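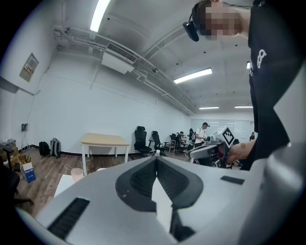
# Term Project Report: Teaching a Gripper to Sort, with People Holding It

Our team signed up for the automation project in December, mostly with the idea that we would spend the term writing code, and we were a little surprised (happily so!) to find how much of it we spent on our feet. We called the project Quintana, after a long list of worse names, and the goal was to record people picking up small household things with hand-held grippers, then use the recordings to train a sorting program we named Urau.

**How we worked**

We had a big, bright room with plenty of open floor, which let two people work near each other without bumping elbows too often. The jaws are black textured pads that come together in a V, and we grew quite fond of them, even after one of us pinched a sleeve on the first afternoon. Each gripper was checked before a session, and the marker block on top was wiped down so the pattern stayed easy to read.

We planned on 400 recordings and settled on 6 kinds of objects, from sponges to bottle caps. Roughly 70 of the recordings had to be thrown out, mostly from our early days, when we moved far too fast and let our hands wander. Slowing down helped more than any change we made to the program, and we wish we had started that way.

**What we found**

In our last test we gave Urau 100 tries. It did very well with sponges and cups, and it was hopeless with bottle caps, which kept sliding out toward the tip of the notch. We think softer pads might help, though we ran out of time to try them.

**Next term**

We would like to add a second table, label the cables at both ends, and write up a proper starting guide for whoever takes over the project. Our notes and the sorted recordings are in the shared folder marked Zesex, and the rejected ones are kept there too, in case somebody wants them.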